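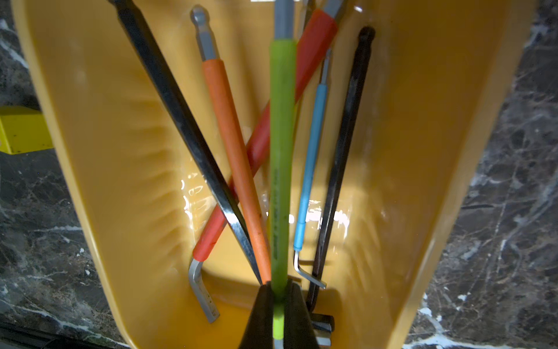
Tratmont Tool Library opens second branch in Skivel

9/15/21 – People in Skivel can now borrow a drill, a set of hex keys or a wallpaper steamer in the same way they borrow a book. Tratmont Tool Library has opened its second branch in the old seed shop on Brorkberg Lane, with 285 items on the shelves and a repair bench at the back that anyone can use.

The first branch, in Kombo, began in a church hall one wet February and now has 105 members. Many of them had been travelling over from Skivel, so a branch there was the obvious next step.

"We're so pleased to be here!" said Farzana Patwary, who runs the new branch. "On our trial day a lad came in with a wobbly bunk bed and went home with the right key for it – and a sander, which he hadn't planned on at all."

Membership costs £8 a year and loans last two weeks. Josphat Ogola will teach a free beginners' class in flat-pack furniture and bike care, with tea and all tools provided. Places can be booked at the counter.

Good used hand tools are very welcome, rusty ones included. Please ask for Ingegerd Björklund when dropping them off.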